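Teaching by Hand at Nekell
2 min read

Nhi Đặng runs the teleoperation sessions at Nekell, where people steer a robot arm through household jobs so that it can later try them alone. We spoke in March, between two sessions. 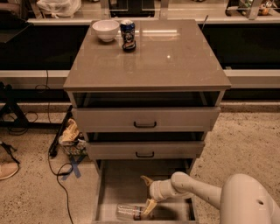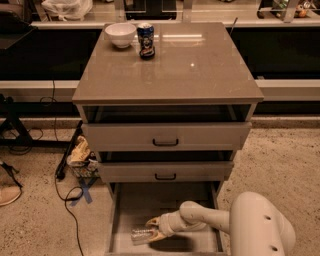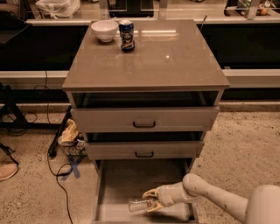 Đặng started out guiding arms by hand, holding the wrist and walking it through each move. "You feel the weight, which is nice," she said. "But you end up in the way of the camera." Now her operators work by remote control, and new ones begin with drawers. Reaching down into the open bottom drawer, with its side walls close to the fingers, is the part they find hardest. "People want to go in fast," she said. "I tell them to stop over the thing first, then close." The blue tape X on the carpet stays put from one session to the next.

Her group has kept 311 demonstrations of the drawer task so far. Alun Penry, who reviews them, throws out any in which the operator hesitates for more than five seconds. Đặng would keep some of those. "A pause can be a person thinking — I'm not sure that's bad data."

She plans to try both methods side by side next, with two operators on each.

Contact | © Nekell | Back to top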